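Skallcombe Publishes Results of Two-Arm Sorting Trials on Household and Shop-Floor Chores

Small wrapped goods remain slower for machines than for people, company reports; full data set released to subscribers

Jan 20, 2021

Skallcombe, a maker of arm controllers and grip-planning software, today released the results of a trial program on short manual chores of the type found in homes, stockrooms and small packing shops. The program ran 3,301 attempts across four chores: putting loose candy into bins, folding hand towels, refilling a shelf tray, and clearing a table of mixed small items. All attempts were made with two-finger parallel grippers and without a person guiding the arm.

The purpose of the program was to establish which of these chores can be handed to a machine at present, at what pace, and with how much attention from staff. The company did not set a pass mark in advance. Results are given per chore and are not combined into one score.

Candy sorting was the chore with the most attempts. Individually wrapped pieces are light, they differ in shape from one to the next, and the wrapper moves separately from what is inside it. Printed film and foil also reflect overhead light, which makes the edge of a piece hard to locate when several lie close together. The software selects a grip point near one end of the wrapper where it can, and closes the fingers to a set force. A piece may then hang at an angle between the fingertips, and the release height over the bin is adjusted to allow for this.

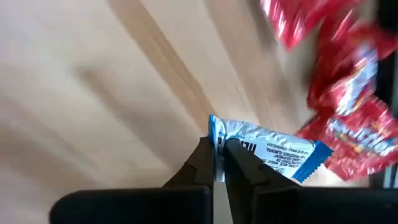
Sorin Popescu said that picking up one piece of candy is a solved problem and has been for years, and that a shop owner should ask what happens when the arm gets two pieces, or none, and whether it knows the difference. He added that he would not yet pay for a machine that needs a person standing next to it to answer that question.

The trial data bear on this point. In the candy chore, the arm closed on a piece and carried it to a bin in most attempts. The main faults were double picks, where wrapper ends had caught on each other, and empty closes, where the fingers met above the piece. Empty closes were detected by finger position and retried without help. Double picks were often not detected, as the added weight of one piece falls within the noise of the wrist sensor. Across the full program, staff stepped in 214 times. The largest share of these came from the towel chore, followed by table clearing.

Towel folding gave the weakest results. The arms could lift a towel by one corner reliably. Finding the second corner took longer than the rest of the fold, and a towel that landed folded under itself usually had to be laid out again by hand. Skallcombe does not consider this chore ready for use outside a test room.

Shelf-tray refilling gave the strongest results. The items were boxed, the tray was fixed to the shelf, and the positions were taught beforehand. The company notes that under these conditions the chore is close to ordinary factory automation and says little about homes.

Table clearing fell between the two. Hard items with flat sides caused few problems. Thin items lying flat on the table, such as cards and empty wrappers, were skipped by the planner or pushed toward the edge. A revised planner that slides a thin item against a bin wall before lifting it was tried late in the program. Too few attempts were made with it for a rate to be given.

Pace was measured separately. On candy sorting, the arms worked at around 50 percent of the rate of a person doing the same job unhurried and with one hand. The company states that this figure should not be used to estimate labor savings. It leaves out setup, bin changes and the time needed to restart after a fault.

The printed version of the results appears in the company's technical bulletin, with bench layout, lighting notes and fault tables. Bins used in the candy chore were ordinary open plastic ones, and no markers were fixed to them for the vision software. 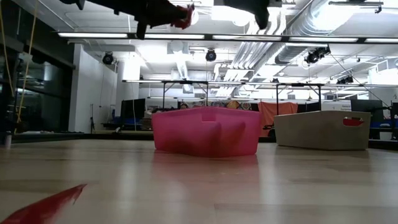
Skallcombe Technical Bulletin, Vol. 4, No. 1

Subscribers to the bulletin receive the attempt logs and grip-force records with the issue. Logs are supplied as plain text, one line per attempt, with a fault code where one applies. Fault codes were revised in December, and a table matching the old codes to the new ones is included.

Two software changes follow from the trials. Release 4 of the Curari grip planner adds a weight check at a fixed point above the bin, with the arm held still long enough for the sensor reading to settle. This is intended to catch double picks and will lower the pace slightly. The second change lets the operator set a limit on retries, after which the arm parks and signals for help. Both changes will be offered to current license holders at no charge.

Further trials are planned on the towel and table-clearing chores, using softer fingertip pads supplied by Halász. The pads are wider than the present ones and may reduce accuracy on small goods, so the candy chore will be repeated with them for comparison. A separate trial on packing mixed orders will be run with Womine, a packing shop that handles short runs of gift boxes. No delivery dates are attached to this work.

Requests for the bulletin, and for the fault tables alone, may be sent to the Skallcombe publications desk.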